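Handover trouble at the two-arm cell

Ľubica Sýkora's torch-sorting job came to a halt on run 29 of 31, when both arms decided they had the better claim to the same torch. Neither let go. The left one reported a fault, the right one reported success – optimistic, we felt – and Leire Herrero pressed the stop. 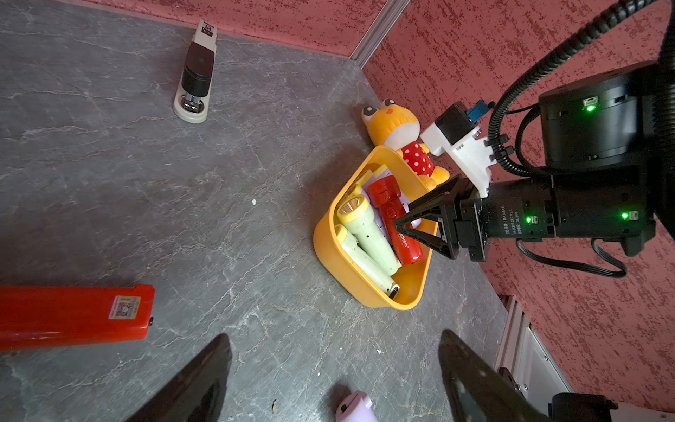
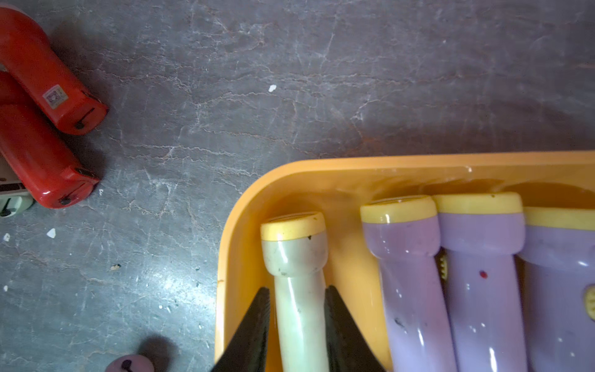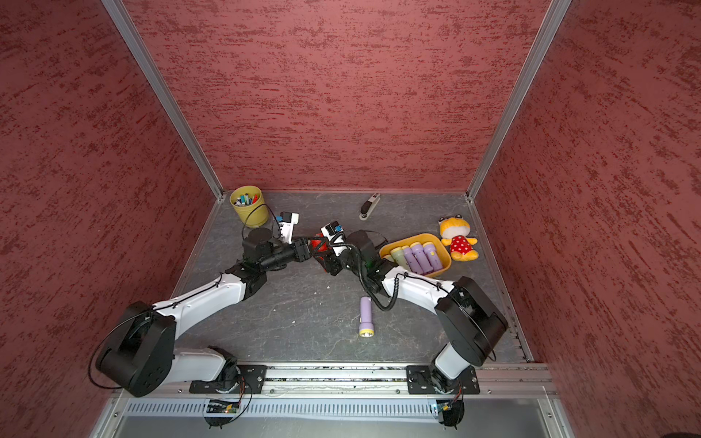
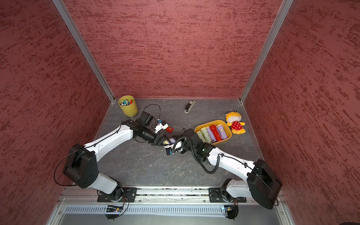
The Robles cell, torches, tray and all.

What we changed

The release signal was arriving 300 milliseconds late. Leire has moved it ahead of the pull and lowered the grip limit on both arms. Until further notice, hands stay outside the walls unless the power is off, even to rescue a torch.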